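Reading time: 2 min
Print | E-mail this entry

Thursday, after supper

It rained from breakfast, the thin November rain that makes no sound on the window. I walked to the library anyway, as my loan of the grammar book was finished and I did not want to pay the fine again. The path by the canal was full of leaves and I went slowly in my old shoes.

Josée Poirier was at the desk. She asked if I was still learning Welsh and I said yes, still, after 4 years, and she laughed kindly and gave me the book for another month. I am the slowest in our evening class. Xiaoyan started long after me and already dreams in it, she says. I dream only in Swedish, and sometimes in English when I am late for something in the dream.

What troubles me is the mutations. A word changes its first letter depending on what stands before it, so I cannot find it in the dictionary unless I already know what it was. I spent the whole morning looking for a word under G which lives under C. My grandmother would have said that such a language wants to be left in peace. I like it for the same reason.

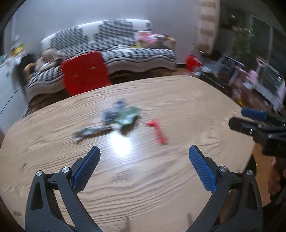 In the afternoon I wrote to Britt-Marie. I had promised her a long letter since the summer, and it became 10 pages, with my handwriting worse on each one. I told her about the class, and about the concert in Pirnley, where Quentin sang the tenor part with a cold and had to sit down before the end. I did not tell her about my knee. She would telephone at once, and then she would telephone my brother also.

She will be 80 in the spring. I want to be there for it, but the ferry is dear and I have not decided. Ingvild thinks we could share a cabin. I should answer her before Sunday, she has asked twice.

For supper I had soup from yesterday with too much pepper. Then I learned 30 new words, or I read them aloud with the radio off, and we will see tomorrow how many have stayed. The one I like best is "hiraeth". Everybody likes that one, the teacher says, and she looked a little tired when she said it.

The rain has stopped now. I must remember to buy stamps, and to ask Josée if they have the second volume.

Get new entries by e-mail. Enter your address to subscribe. You can unsubscribe at any time.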